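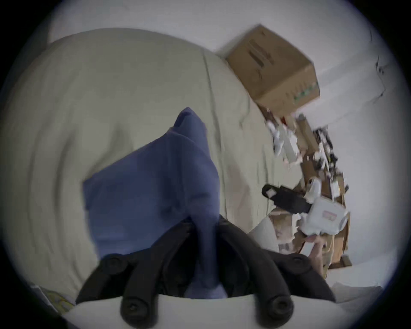 Blue cloth, bunched into a fold.

Gretari Household Linen Survey: Data Card

Version 2, released in September. Maintained by Cendeck. Contact: Halldóra Mogensen, data steward.

Summary
The Gretari survey records how households wash, dry, mend and discard bed linen, towels and other everyday cloth. It contains 3146 item records from 1105 households. Each record covers one item and was completed by an adult member of the household using a printed or online form.

Files
households.csv: one row per household, with household size, type of dwelling and access to outdoor drying space
items.csv: one row per item, linked to a household by household_id
repairs.csv: one row per reported repair, linked by item_id
codebook.txt: definitions and permitted values for all fields

Main fields in items.csv
item_type: sheet, duvet cover, pillowcase, towel, cloth, other
fiber: as printed on the care label, or "unknown"
age_years: age in whole years, as stated by the respondent
wash_interval: usual number of days between washes
dry_method: line, rack, tumble, mixed
end_use: reason the item left regular use, if applicable

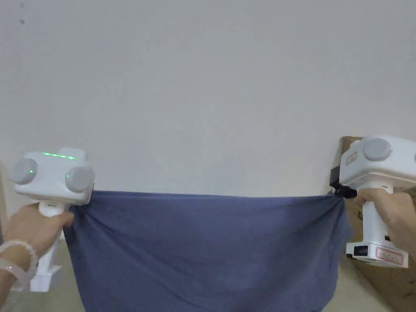

Dark blue cloth held taut against a plain wall.

Collection
Forms were distributed under the Brynjólfsdóttir sampling plan, which groups households by size and type of dwelling. Respondents were asked to select items in current use and to read the care label where one was still legible. A follow-up form on repairs was returned by 308 households.

Cleaning
Duplicate forms were merged. Records without an item type were removed, 105 in total. Free-text answers on stains and odors were coded by two readers working separately, and differences were settled by the data steward. Original spellings are not kept.

Known limitations
Ages above ten years are often rounded to the nearest five. Duvets and their covers were confused on the Version 1 form.

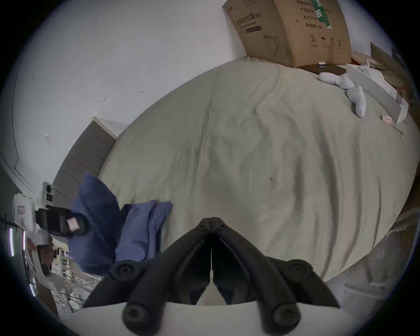 Wash intervals for guest bedding are unreliable and should be excluded from averages. Fiber is missing more often for older towels than for any other group.

Access and use
The files may be used for teaching and noncommercial research. Users should cite the survey name and version number. Attempts to identify households are prohibited. Requests for commercial use are handled through the Fistier licensing desk.

Changes since Version 1
Added repairs.csv
Split "bedding" into separate item types
Corrected dry_method codes for households without outdoor space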